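About Pludix

Pludix is a software company. We do not build robots and we do not sell them. We write the programs which let a robot with two arms look at a table, decide what to pick up first, and put each thing where it belongs. Our office and our test room are on the same floor, so the person who writes a planner can walk over and see what it does.

Much of our daily testing is done with ordinary desk items: pens, cups, plates, small cubes, glasses.
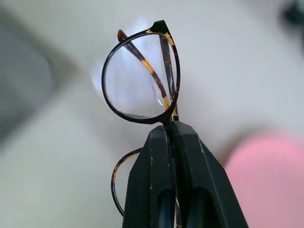
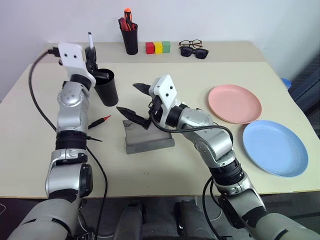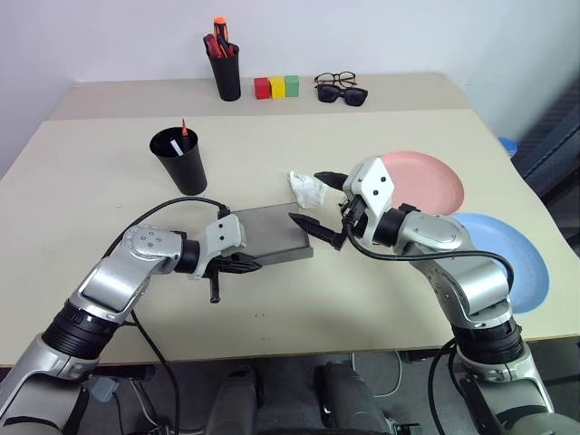

How we started

The company was founded by Zodwa Kekana and Hülya Dursun, who had worked together for several years on motion planning for packaging lines. In that work the objects always came in the same position. They wanted to know what remains of a good planner when the objects lie as people leave them, one over another, or half behind a cup. The first version was written in a small room behind a print shop, with one arm and a secondhand computer. In February of the following year Shaimaa Benmoussa joined to lead perception, and the second arm came soon after.

What we make

Brerkau is our planning and control layer. It takes the goal for a task and divides it between two arms, keeps them from meeting each other in the air, and plans again when an object has moved. It can run on the robot's own computer without any connection to the outside. The cables are included in the collision model also, and several customers told us this was the reason they called.

Zovier is our perception package. It joins the view of a head camera with the view of a camera at the wrist and gives back one list of objects, with a position and a grasp suggestion for each. Clear lenses are still the most difficult case for us. A depth sensor often sees straight through the lens and reports the table behind it, so Zovier looks for the thin rim and works from there. For eyeglasses it prefers a grasp near the bridge. Two pairs lying one over another is a separate test, and we do not pass it every time.

Ratanaporn is the tool we made for ourselves and later gave to customers. It records a run, plays it back step by step, and shows which part of the software made each decision. If a grasp fails, you can see if the perception was wrong, or the plan, or the timing. Our test library now holds 1,410 recorded runs, and 648 of them include at least one transparent object.

How we work

Every change in the code is first run in simulation and then on the real arms. Thandeka Mahlangu is responsible for this process, and she can stop a release without asking the founders. She has done it more than once — the last time for a small delay in opening the gripper, which in simulation was not visible at all.

We publish release notes in everyday words. When something became worse in a new version, we write this too, with the number of the test, so that customers can decide to wait.

We prefer small projects with a clear task. Usually we begin with a visit, then we ask you to send us the objects, or the same model of them, and we build the task on our own table before we touch yours.

Working with us

We are looking for one engineer in motion control and one in developer tools. You do not need to have worked with two-arm systems before, but you should like to debug on hardware and to write down what you found. Our working language is English, and for most of us it is the second or third one.

For open positions and student projects, please write to Busisiwe Coetzee through the contact form. For licenses and technical questions choose "Software" in the same form — it goes directly to the engineers.

Page last updated: Aug 11, 2025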